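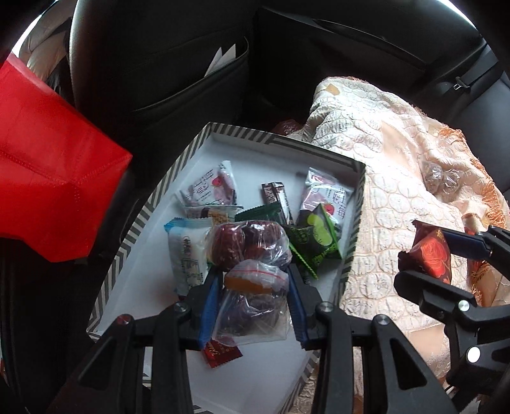 Short Stories / Family
Feb 1, 2022
By Tanvir Seneviratne

The Interpreter

Getachew Kahsay drove his aunt to the office of the notary, and during the whole way she did not speak. The house was sold already, in her mind. Only the paper remained.

"You will translate everything," she said when he parked the car. "Also the small words."

"I will translate everything," he said.

The buyer was a woman with the name Kiều. She was waiting in the corridor with her coat still on. She stood up and shook the hand of his aunt, and then she held it for a little longer than people usually do.

The notary read slowly. Getachew listened to a sentence, turned it in his head, and gave it to his aunt in the language of her kitchen. The plot was 700 square meters. The fence on the north side belonged to the neighbor. The well was closed in the year when his uncle died, and it must not be opened without permission.

"The well is not closed," said his aunt. "I put a board on it."

Getachew looked at the notary, who was looking at him.

"She says there is a board on it," he said.

"What kind of board?"

He asked. His aunt described the board for a long time. It was from the old door of the goat shed, and her husband had cut it himself, badly, with a saw he borrowed from Hotley and never gave back. Getachew translated it all, also the saw. The notary put down her pen. Kiều was smiling at the table.

"It is fine for me," said Kiều. "I like that it has a door."

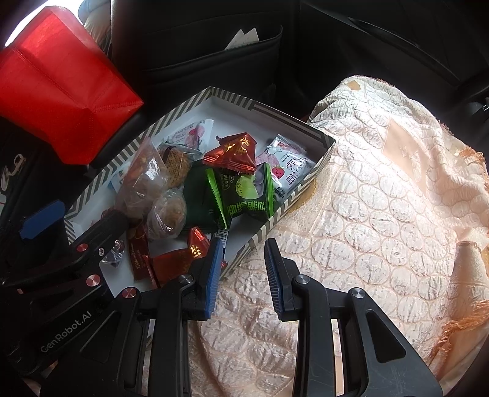
Then they came to the part about the furniture. Everything which stayed in the house on the first day of May would become the property of the buyer. It was an easy sentence, but Getachew could not find the word for "property." He knew it in the morning. He knew it as a child, when his uncle used it for the goats. Now he opened his mouth and there was only the foreign word, sitting there like a guest who does not take off his shoes.

"Everything will be hers," he said finally.

His aunt thought about this.

"The clock too?"

"If you leave it."

"I want to leave it. It does not go with me to a flat. In a flat you hear it all night." She turned to Kiều and spoke to her directly, and slowly, as if this could help. "You must wind it in the evening. It loses three minutes in a week. Do not repair it."

Kiều waited for him. He found that he did not want to be quick.

"She leaves you the clock," he said. "It is a little late, and she asks that you let it be late."

"Tell her yes," said Kiều.

He told her. It was the shortest thing he had translated that day, and his aunt made him say it again.

They signed in two places. Outside a light rain had started, and his aunt stood on the steps and buttoned her coat up to the neck. Getachew went ahead and opened the car door for her. He was already behind the wheel when the word came back to him, with the voice of his uncle in it, and he said it aloud.

"What about it?" asked his aunt.

"Nothing," he said, and he started the engine.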